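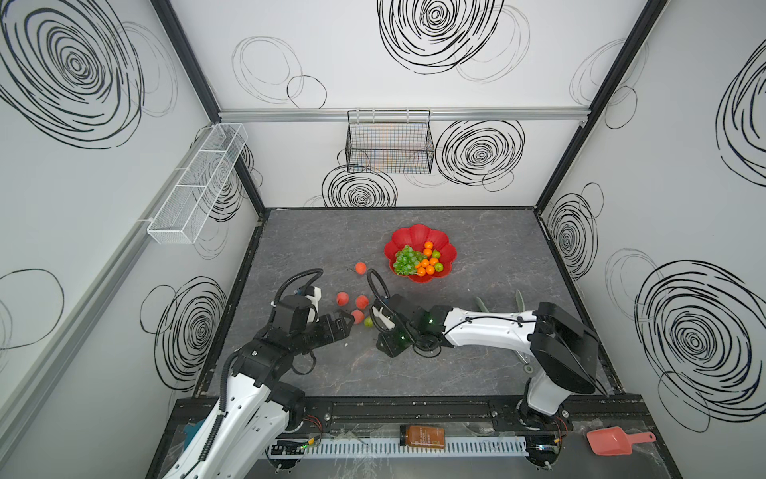 I have opinions about fruit bowls, which is a sad thing to discover about yourself in December with the heating on. It started when the old bowl, a heavy Jurkum thing I had been hauling from apartment to apartment, finally went to the thrift store. A bowl decides what you eat. Deep and narrow, and you eat whatever went in last while something sinister develops underneath. Too flat, and the fruit rolls off every time a truck goes by. I have come around to the flower shape, red, scalloped edge, grapes on one side and the small oranges piled up beside them, with a couple of green apples wedged in wherever they'll go. The peaches can stay on the table. Peaches have never respected a bowl and I've stopped asking them to.

My mother's rule was one kind of fruit per bowl, a rule that works if you own seven bowls and a sideboard. I own 2 bowls, and one of them has keys in it.

So, mixing. Grapes should go in first because they take up the awkward space and don't care what shape they are. But put them in first and they end up at the bottom, wearing everything else, and by the end of the week you have the beginnings of a modest wine. Grapes to the side, then. Let them lean. Little oranges are the easiest tenants in the building and will sit anywhere you drop them. Apples I tuck in last, like punctuation.

I did look at the proper tiered stand from Silteo, the one with 4 levels and a hook for bananas. It is a handsome object. It is also the height of a toddler, and I already lose arguments with the coffee maker over counter space. 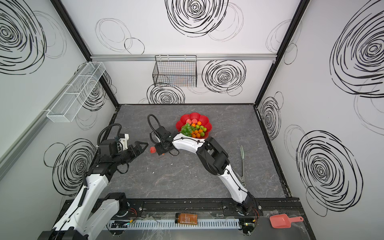

Which brings me back to peaches. A peach in a pile gets a bruise exactly where it touches its neighbor, and then the neighbor gets one too, out of solidarity. Set them out on the bare table with a bit of room and you can turn them over and pick the one that's ready. You also get a table with peaches all over it. I tell visitors it's a still life. Visitors move the peaches and put down their coats.

I mentioned all this in passing in last month's post about the Tomoana dish rack (still squeaking, thank you for asking) and got more mail than I've had in the entire life of this blog. Apparently you'll all sit quietly through 3,470 words on drawer liners, but say one thing about stone fruit and everybody's up on their feet.
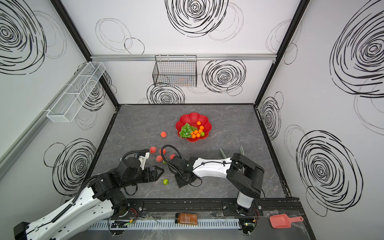
One reader wrote that I had it backward and the bowl should be for peaches only, lined with a dish towel, stem side down, while apples and oranges can knock around loose because they're built for it. She has done it this way for years and says she hasn't thrown out a peach since. She also feels that a red bowl is "trying too hard."

I tried the towel. It does work, and now I have a dish towel that smells of peach and no dish towel. The red bowl stays. I'm 100 percent sure it's trying too hard, and at this time of year something in the kitchen ought to.

Next time: the Ivby bread box, and why I've started keeping the bread on top of it.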